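Oltach single-bowl kitchen sink, brushed stainless, drop-in
Reviewed after 11 months of use

We bought the Oltach when we redid the short end of the kitchen in January. The old sink was a double bowl and neither side would take a roasting pan flat. The new one is a single bowl with a center drain. I paid 600 for the sink and drain, faucet not included, and the counter cutout was billed separately by the stone shop.

What comes in the box: the sink, the drain assembly, a bag of mounting clips, a paper template and a foam pad for the underside. The template was accurate. The clips are the weak part of the kit. Two of them stripped before they were tight and I replaced the whole set with Justix clips from the hardware store, which have a longer screw and held fine.

Installation took most of a Thursday. The instructions are four drawings and no text. They do not tell you how much putty to use under the drain flange, and the first time I used too little and had a slow drip into the cabinet. Second try was dry and has stayed dry.

Noise is better than the old sink. The pad is only on the bottom, so a pan set down flat makes a dull sound, but a spoon thrown against the side still rings. The disposal is louder than I would like, though I blame the disposal for that.
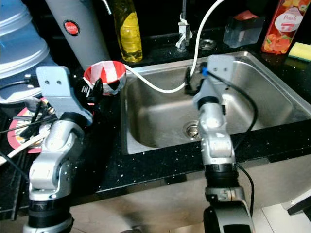 Cleaning is the thing most people ask about with a brushed finish. I wipe it down at night with a soft sponge, going with the grain, and once a week I use a little baking soda. Fingerprints are not a problem. Water spots are. You can see them on the steel in the photo, and they come back as soon as the bowl dries on its own. Our water is hard, so yours may do better. Plain yellow dish soap on the back of the counter is all I keep out for it. I tried a bottle of Celimex steel polish and it looked very good for two days, then the spots were back, so I stopped buying it.

Scratches: yes, plenty. They are fine ones and they blend into the brushing after the first couple of months. The first long one bothered me, the rest did not. A cast iron pan left one deeper mark near the front that has not blended in. If you use cast iron, get a rack for the bottom. The one Oltach sells is overpriced and I have a generic one that fits with a little room on each side.

The bowl drains completely. There is enough slope that I do not have to chase rice grains toward the drain with the sprayer. The corners are rounded and a sponge reaches into them.

The faucet is a separate purchase, a slim chrome one on the ledge behind the bowl. It was easy enough to fit before the sink went in. I would not want to do it lying on my back afterward.

Against a black speckled granite counter the steel rim looks fine. It does collect crumbs along the edge, as any drop-in will. My sister has an undermount from Jayawardena and hers wipes straight in. She also paid 1,211 for it.

Four out of five. I took one off for the clips and the instructions. The sink itself I would buy again.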